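Is the robot club teaching them anything?

I said in April that I would write about the robot club once I'd sat through enough of it to have an opinion. I have now sat through plenty, mostly on a plastic chair by the radiator, and my opinion is not the one on the poster.

The poster says "Build the future at Brerwood". What they do at Brerwood is put cutlery away. My daughter joined with four others her age, and their project this term is to get an arm to take forks out of a draining pot and lay them on a tray. It is for the Milammont Cup, which is a grand name for a day in a sports hall with a burger van outside.

I don't mind the cutlery. I'd be glad if anyone in our house took an interest in cutlery. My trouble is with how the thing learns, or how we are told it learns. One of the kids steers the arm by hand, over and over, and the computer keeps a record of every go. They want 500 goes before they train anything. So for weeks the club has been children moving a fork, putting it back and moving it again. I asked Laine Mägi, who runs it, what part of this was engineering, and she said "the patience". I thought that was a bit slick.

She did let me watch over her shoulder as they worked, with the wrist camera's view up on the laptop, and I'll admit I stayed longer than I'd planned.
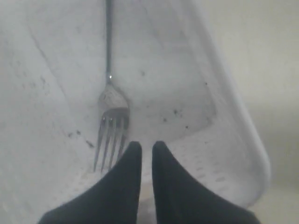 The view from the wrist, coming up on the fork.

What strikes me is how little the arm has to go on. White plastic, pale shine on the metal, black fingers taking up a good part of the view. I can see it's a fork. I've been seeing forks for a long time. Whether the software "sees" a fork or has only got used to a greyish streak that tends to be in one place, I couldn't tell you, and I'm not convinced the club could either. When I put this to my daughter she said they move the pot between goes so it can't cheat. Fine. They move it by the width of a hand. I'd like to see them move it to the other end of the table, or use my mum's old forks with the bone handles.

Dalia Eglītis, whose son is in the team, thinks I'm being sour. Her view is that he used to give up on things in two minutes and now he'll sit with a spreadsheet of failed grabs and sort them by type. That's fair, and I have seen the spreadsheet. It has a column headed "why" and most of the entries say "dunno", but some of them are good. One said the fingers close too early if you come in from the side. He worked that out himself and he was right to be pleased.

My other complaint is money. It was £50 for the term, and then there was a letter about a replacement motor — not compulsory, but you know how those letters are worded. The software they train it with comes from an outfit called Prokatness, free for clubs this year. I asked what it costs next year and got a shrug. I'd want that in writing before anyone builds a whole syllabus on it.

They were on 2 attempts out of 4 in the last practice trial, which was cheered as if it were a moon landing. I clapped as well. But half the forks is half the forks, and the rules want a spoon in there too, which they haven't started on. The team from Lukoševičius has apparently been doing spoons since the winter.

She's going back next term. She asked, and I said yes, on condition that she can explain to me what the training bit does without using the word "learns". So far she has got as far as "it sort of copies, but averaged", and then she wanted her tea.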